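Residents of the Mensah building share one laundry room between 36 apartments, and most of the complaints received by the housing office in November concern dark clothing: fading, lint, stiff seams and dye marks on other people's towels. The following guidance applies to the care of denim and other heavy cotton in dark colors.

## Before washing

Empty every pocket, including the small coin pocket. Close zippers and buttons, and turn the garment inside out. Loose threads at a hem should be trimmed with scissors and never pulled, as a pulled thread can open several inches of stitching.

Dark denim does not need washing after each wear. Airing it overnight on a hanger is enough in most cases, and a small mark can be removed with a damp cloth and a drop of dish soap.

New items should be tested for dye. Press a wet white cloth against an inside seam for a minute. If color comes off, wash the item alone the first two or three times.

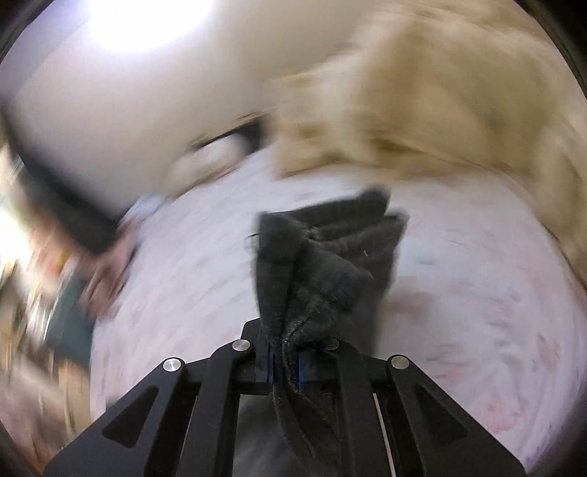

## Washing

- Use cold water and the gentle cycle.
- Fill the drum no more than two-thirds full. Heavy cotton takes up a great deal of water and needs room to move.
- Measure the detergent. Half the usual amount is sufficient for a small load.
- Do not use bleach or any powder sold for whites.
- Keep towels, fleece and flannel out of the load. They are the main source of lint.

The machines on the ground floor spin at up to 1700 revolutions per minute. That setting is intended for towels and bedding. For denim, select the lowest spin — hard creases set at high speed are difficult to remove and tend to fade into pale lines.

## Drying

Shake each garment firmly and pull the seams straight by hand while the fabric is still damp. Hang trousers by the waistband, away from direct sun. If the dryer must be used, choose low heat and take the garment out before it is fully dry. Clean the lint screen before and after the cycle. 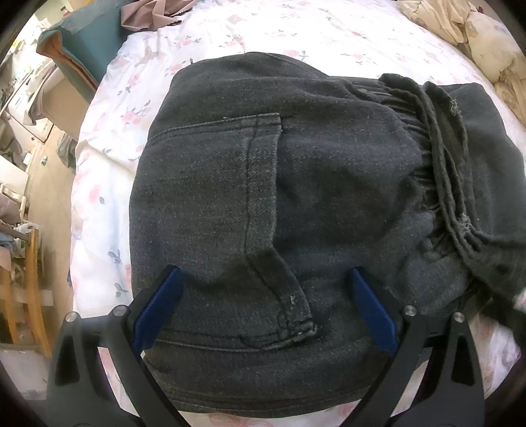 ## Storing and mending

Folded denim should be completely dry before it goes into a drawer or closet. Refold stored items every few months along a different line, so that wear does not collect in one place.

Frayed hems and pocket corners are best mended early. A few back-and-forth stitches in matching thread will hold a corner. A worn patch needs a piece of cotton behind it, cut at least half an inch larger than the weak area on all sides.

Lint can be lifted with a clothes brush, worked in one direction, or with a slightly damp rubber glove.

Requests for the loan of the sewing kit should be addressed to Yurii Antoniuk at the housing office. Kits are lent for up to 14 days.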